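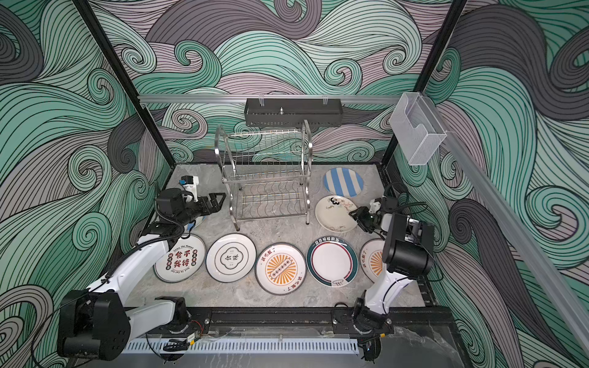 Ticket 311: Second dish-loading cell, equipment list and budget hold
Queue: Lab purchasing / Automation
Opened by: Kolbrún Hjaltested
Assigned to: Tharindu Abeysekara
Opened: 2020-06-14
Status: Waiting on quote
Priority: Normal

Summary

Request to duplicate the existing two-arm bench cell (Cell A) so that plate-to-rack work and gripper wear testing can run at the same time. The parts list submitted with the request does not match what is installed on Cell A. Purchasing has put a hold on the order until the list is corrected. Please fix the list in this ticket and do not open a new one.

Problem as reported (Hjaltested)

The Cesard quote has the arms, grippers and power supplies. It does not have wrist cameras, the back and side rails, wall panels, cable duct or anything to do with the dishes. Finance approved a total based on that quote. When I compared it with Cell A I stopped at 34 line items and we still had no rack on the list. Either the approval has to go up or the cell gets built in two stages. I need an answer before the Cesard price lapses.

Comment 1, Abeysekara

Took the quote and went over to Cell A with it. Differences so far:

Arms: two quoted, two installed. OK.
Grippers: quote has one part number, quantity two. Both on Cell A are black two-finger types. OK in principle, but see question to Manolis below.
Wrist cameras: none quoted. Cell A has one on each gripper.
Base mounting: quote says "arm base, bench clamp". Cell A has both bases on a black metal rail along the front edge. Wrong item.
Cable duct: none quoted. White slotted duct runs under the front rail on Cell A.
Rear and side rails: none quoted. Aluminum, one across the back wall, one down the right wall.
Basket shelf and acrylic holder box on the rear rail: none quoted.
Wall panels: none quoted. Three walls on Cell A, printed wave pattern.
Work surface: quote has "bench top, white". Cell A has the gray marble-look surface.

Manolis, are the left and right wrist cameras the same model? The left one is white and blue and the right one looks smaller. If they differ I need two part numbers and two sets of brackets.

Comment 2, Mavromatis

Different models. The left is the older one. Buy two of the right-hand type for the new cell and do not try to match the left. The older bracket is no longer stocked by Azar and we would have to machine it. Calibration files are per camera anyway, so there is no saving in keeping them the same as Cell A.

Also order one spare cable per camera. We lost most of a week in December waiting on a connector that costs less than lunch.

Comment 3, Abeysekara

Added. Two cameras, two brackets, four cables.

Comment 4, Vasilakis

Budget side. Current approval covers the Cesard quote plus 5 percent. The cameras alone go past that. Options as I see them:

Option 1. Raise the approval once, for the complete cell. Slower to get signed, one purchase order per vendor, one delivery window.

Option 2. Stage it. Arms, grippers, base rail and power now. Cameras, walls, rails and consumables on the next budget period. Faster signature, but the cell cannot run the plate task until stage two, and the arm warranty starts on delivery.

Option 3. Cut scope. One arm, one camera. I include this only because I will be asked.

I need a reason in writing for whichever one is picked. "Same as Cell A" will not be accepted as a reason for the wall panels.

Comment 5, Hjaltested

Reason for wall panels: the models are trained on footage with patterned backgrounds changed at intervals. A bare wall is a different test condition and results from the two cells could not be compared. The panels are printed sheets and are the cheapest line on the list after cable ties. We need three per cell and one spare set.

Reason against option 3: the task uses both arms. On Cell A the right arm can take a plate by its edge from beside the rack while the left works over the other side. One arm reaches the rack but does not cover both ends of the plate row. We tried it in simulation and cycle time more than doubled.

I prefer option 1.

Comment 6, Lazaridis

Maintenance input, since the spares line says "TBD" and that is not a quantity.

Finger pads: plates are hard on them. Glazed rims are slick and the pads polish down. Cell A used 36 pad sets over the last budget year. Plan the same for the new cell. They come in boxes of 12, so three boxes.

Gripper fingers: two spare pairs.

Cable: the corrugated sleeve on the upper link of the left arm should be a stocked item. It rubs at the elbow end. One spare per arm.

Duct covers: order them with the duct. The connectors by the left base are exposed on Cell A and I would like that not repeated.

Emergency stop: the quote has one, mounted on the controller. Put a second on the front rail. This is not optional under the site rules and it should not be negotiated in a ticket.

Comment 7, Abeysekara

All added. Now the dish items. I have never purchased crockery on a capital request. Kolbrún, what do you want?

Comment 8, Hjaltested

Rack: stainless, two-tier, upright wire dividers on both levels, same as Cell A. Buy two. The divider spacing matters more than the brand. Measure the one on Cell A with calipers and give the vendor the number. Last time we bought by catalog photo and the plates leaned into each other.

Plates: mixed, do not buy a matching dinner set. Cell A has striped, doodled, plain-center with colored rims, large red and black lettering, and the orange sunburst design. The variety is the requirement. Include at least one pair of duplicates, as with the sunburst ones, so that we can test two identical plates in one layout. Ask for flat-bottomed plates only.

Breakage allowance: replace the full set once per budget period.

Comment 9, Vasilakis

Crockery goes on the consumables code, not capital. Same for finger pads, cable ties and printed panels. Rack is under the capital threshold, so consumables as well. That takes several lines off the approval and option 1 looks easier than it did.

Comment 10, Abeysekara

Revised list is now 49 lines. Split as follows:

Cesard: arms, grippers, power supplies, controllers, spare fingers, pads, sleeves.
Azar: wrist cameras, brackets, camera cables.
Panerance: front base rail, rear and side aluminum rails, black corner posts, duct and covers, work surface.
Consumables code: racks, plates, panels, basket shelf, acrylic holder, small hardware.

Open problem: Panerance lists the base rail in two hole patterns and the drawing we hold for Cell A is unlabeled. Ordering the wrong one means drilling it ourselves.

Comment 11, Mavromatis

Do not drill it. Take the bolt spacing off the right base on Cell A. Power the arms down and support the right one first, the brake lets it sag a little.

Comment 12, Abeysekara

Measured. It matches pattern B on the Panerance sheet. Bench clamp removed from the Cesard request, pattern B rail added to Panerance. Also took the rack divider spacing while I was there and put it in the notes field.

Comment 13, Lazaridis

Floor space. The new cell is planned next to the Buvov test stand. Check the outlet load on that wall before anything is delivered. Both cells plus the stand starting together will trip it.

Comment 14, Vasilakis

Is an electrical job part of this request or not? If it is, I need a figure before I submit.

Comment 15, Hjaltested

Not part of it. Put the new cell on the opposite wall, there is a separate circuit. I will update the floor plan.

Comment 16, Vasilakis

Submitting as option 1. Attach the three vendor quotes here when they are final. Hold stays on until all three are in.

Comment 17, Abeysekara

Azar and Panerance attached. Cesard is reissuing without the clamps. They have also put the old bench top back on, so I have asked them to take it off again.

Remaining actions

Abeysekara: final Cesard quote, check pad quantity is three boxes.
Hjaltested: floor plan with new location, plate list to consumables.
Mavromatis: confirm camera firmware version with Azar before order.
Lazaridis: second emergency stop, mounting position on front rail.
Vasilakis: release hold once quotes are complete.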